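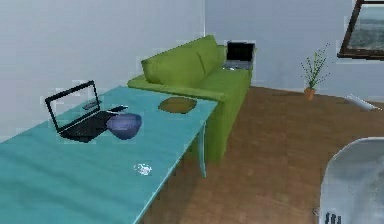 ## Checklist de saída do apartamento, Edifício Zernovura, unidade 638

Vistoria feita em 21/4/26, com as chaves da portaria. Proprietário ausente, representado pela administradora Rerard. Itens marcados com X estão conformes. Os demais levam comentário.

### Instalação elétrica

- [x] Quadro com disjuntores identificados
- [x] Dispositivo DR desarma no botão de teste
- [ ] Tomada ao lado da porta de entrada. Espelho solto, falta um parafuso. Reapertar antes da entrega.
- [ ] Chuveiro. Emenda feita com fita isolante comum. Trocar por conector cerâmico. Enquanto isso, deixar o disjuntor desligado.

### Gás e água

- [x] Registro geral de água abre e fecha sem esforço
- [x] Sifão da pia sem vazamento após 30 minutos com papel embaixo
- [ ] Mangueira do fogão vencida. A validade gravada já passou e a abraçadeira está com ferrugem. Item impeditivo.
- [ ] Aquecedor Jistton. Chama amarelada no teste. Pedir limpeza do queimador e nova medição de tiragem.

O morador anterior deixou o manual do aquecedor na gaveta da cozinha, mas sem o registro das revisões. A Rerard vai procurar as notas de serviço. Se não aparecerem até maio, consideramos que a revisão anual não foi feita e o custo de R$ 185 entra no acerto.

### Janelas e piso

- [x] Vidros sem trinca
- [x] Piso de madeira sem tábua solta
- [ ] Limitador de abertura. Não instalado em nenhuma janela do quarto. O regulamento do condomínio exige acima do 4º andar.
- [ ] Vedação. Silicone ressecado no canto inferior da janela do quarto, com mancha de umidade de um palmo na parede. Refazer e pintar só depois de secar.
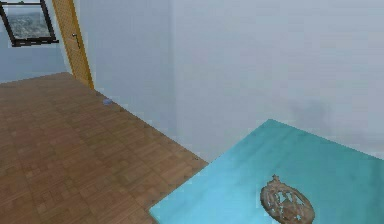 Dionysis Drakos discorda do prazo para a vedação: segundo ele, o silicone foi refeito no ano passado e a mancha vem da laje, de modo que trocar o cordão outra vez não resolve. Pede que se faça primeiro o teste com mangueira pelo lado de fora.

Pedido aceito. O teste fica a cargo da Lloyd, que já atende a fachada, e o item permanece aberto até o laudo. A pintura do quarto também espera.

### Incêndio e saída

- [x] Porta de entrada abre por dentro sem chave
- [x] Corredor até a escada livre
- [ ] Detector de fumaça. Não apitou no teste. Trocar a bateria e testar de novo; se continuar mudo, trocar a peça.

### Pendências para a entrega

1. Mangueira do fogão (impeditivo)
2. Emenda do chuveiro (impeditivo)
3. Limpeza e medição do aquecedor (impeditivo)
4. Detector de fumaça
5. Limitadores de abertura
6. Espelho da tomada
7. Teste da fachada e laudo

As chaves ficam na portaria até a baixa dos três impeditivos. A segunda visita será marcada pela Rerard.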